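Tramenora Farina Loaf Tin, with sliding lid

Sizes: small and large
Large tin: 228 mm long inside
Item 467
In stock, usually sent within 2 working days

If you bake the same loaf week in, week out (and plenty of us do, happily), this is the tin we'd put in your hands first. It's a plain, heavy, straight-sided loaf tin with a lid that slides on from one end, and it makes the squarest, softest sandwich bread we've had out of a home oven. Leave the lid off and you get a tall domed loaf with a proper crust instead. Two quite different breads, one tin!

The Farina replaces our old Mament tin, which we sold for years and were very fond of. The lid on the Mament was always a bit stiff once it had been through a few hot bakes, so Moushumi Rathnayake, our tin buyer, spent most of January baking in trial versions with slightly wider runners until she had one that moved freely. The runners are folded outwards now, so dough that creeps up the sides has nowhere much to catch. We gave the first few away to customers who bake a lot and the lid was what they all wrote back about.

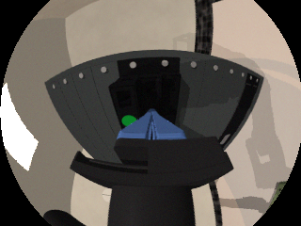 It's made from thick aluminised steel, with folded corners and a wired rim. The thickness matters more than you might think. Thin tins heat up fast and brown the sides before the middle has caught up, and they bend when you knock a sticky loaf out on the worktop. This one takes its time and gives an even, pale gold all the way round, including the base. There's no non-stick coating to scratch or peel, so you can run a knife down the side without wincing.

What fits in it

The small tin suits a dough made with the flour for an everyday one pound loaf. The large takes a two pound dough. For a lidded loaf, fill the tin a little under half way and let it rise until the dough sits a finger's width below the rim, then slide the lid across. If you wait until it's level with the top you'll have a very dense loaf and a lid that needs persuading. Enriched doughs, milk loaves especially, rise harder in the oven than a lean white, so give them a touch more room.

Rye works beautifully. So does ginger cake, and Ruwan Patwary in our packing room makes a cold rice and lentil terrine in his that we all hope he'll bring in again.

Before the first bake

Wash the tin and lid in warm soapy water, dry them well and wipe a thin film of sunflower oil over the inside, the runners and the underside of the lid. Put both in the oven at 200C (fan 180C) for half an hour, then leave them in there to cool. Do this twice if you can bear to wait. The steel darkens in patches at first and evens out after a dozen or so loaves, and the darker it gets the better it lets go.

Grease it for every bake to begin with. Butter is lovely but the milk solids can stick, so we use lard or oil.

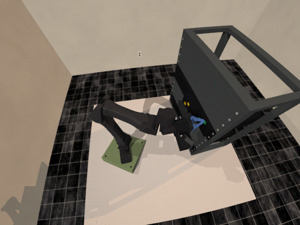 Looking after it

Mostly, a wipe with a dry cloth is enough. If something has stuck, fill the tin with hot water for ten minutes and use a soft brush. Dry it straight away and leave the lid off in the cupboard. Please keep it out of the dishwasher, which dulls the finish and strips away all that nice dark seasoning you've built up. Tomato, lemon and vinegar will mark it too if they're left sitting, though the marks are harmless.

The details

Material: aluminised steel, uncoated
Lid: sliding, opens from one end
Oven safe to: 250C
Hob: not suitable
Dishwasher: no
Guarantee: ten years against split seams and loose rims

Questions we get

Can I buy a lid on its own?
Yes, order part 156 and tell us which size you have. Farina lids won't fit the older Mament tins, sorry.

Does the large fit two side by side in a normal oven?
It does in every oven we've tried, with a good gap between them for the heat to get round.

Will it work for sourdough?
Very well. Bake it with the lid on for the first half hour, then slide it off (thick gloves, please) to colour the top.

Goes well with

Droltora dough scraper, the bendy one
Linen bread bag, large
Beech cooling rack

Page last updated 2026-05-18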